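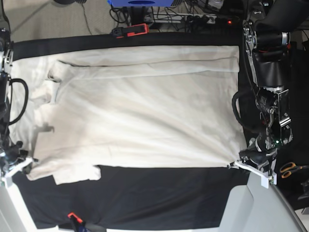 October, bench 2, garment cell
Y. Tamayo

Purpose of this entry: get the working rules for the two-arm cloth bench out of people's heads and into one place. Jarholm asked for them in writing before they send their own operators over. Where I have changed a rule, the old one is given so the change can be traced.

Task definition

Long-sleeved shirt, flat on black cloth, folded by two arms under teleoperation. An episode starts when both grippers are off the garment and ends when both are off it again. If an operator lets go halfway through to think, the episode continues. The Vasa logger used to split on idle time and gave us fragments. Idle split is now disabled. Leave it disabled.

Arm naming

Left and right are the robot's, never the viewer's. In the overhead view the robot's left arm comes in on the right side of the picture. Two of the older annotation batches have this reversed and must not be merged with anything until they are fixed. Write "robot left" in full in comments. "L" alone is not accepted.

Gripping rules

1. Grip the hem at the corners. Single layer or both layers is the operator's choice, but it goes in the episode note.
2. Tension is allowed up to the point where creases fan out from the gripped corner. Stop there. More pull moves the collar end and the far sleeve, and the fold line goes with them.
3. Fingers close on fabric only. If the black cloth comes up with the garment, open, back off, and regrip. Don't shake it loose.
4. Approach at the garment edge, with the finger line along the boundary between light and dark. In the wrist view that boundary should run down to the gripper joint. If it sits well off to one side, correct before closing.

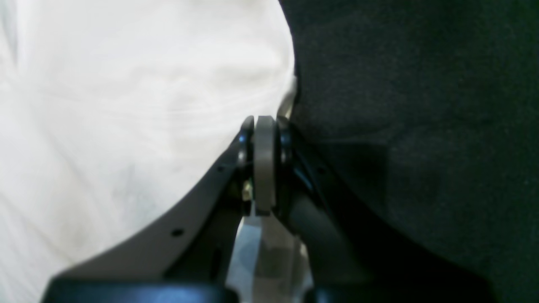

Wrist camera exposure

Fixed, never auto. On auto, the picture swings every time the share of white fabric changes, and the dark half loses its texture. Set exposure on the black cloth and accept that the white runs slightly hot. Lawal wanted it set on the white. We tried that on Sunday and the dark finger could not be separated from the background in most of the clips — rejected.

Smudges on the garment are a note, not a fault. Write them down and carry on. Swap the shirt at the end of the block.

Table and floor

Black cloth is clamped at the table edge. Check every clamp by hand at the start of a block, front edge first. A clamp that turns under finger pressure gets reset. No clamp goes where a forearm can sweep over it at table height.

Arm cables need a free loop through the full reach. Run both arms to the far corners at low speed and watch the loops before the first episode. A cable that drags on the cloth will move the garment, and that motion looks like operator input in the data.

Scissors and hand tools stay outside the reach of both arms. Power strip stays on the floor. Floor cables are next on the list for proper covers; Clovach has quoted, order not placed.

Stop conditions

Stop and hold, do not home, on any of these: a person's hand over the table, gripper force above limit, one arm's status light out. Homing with a garment in both grippers tears seams. The old sheet said to home. That line is struck.

Keep or discard

Keep failed folds if the log is complete. Label them failed. Discard only for a dropped camera stream, a missing arm log, or a stop condition. Of 439 episodes in the last set, 30 had been thrown out for looking untidy, which is not a reason. I have restored them with the failed label.

Open

Force limit is still the vendor default. Needs a test on thin fabric.
Rule 2 relies on the operator's eye. Would like a number.
Episode 2495 has no grip note. Ask whoever was on shift.
Block length stays at 7 episodes until the regrip counts are in.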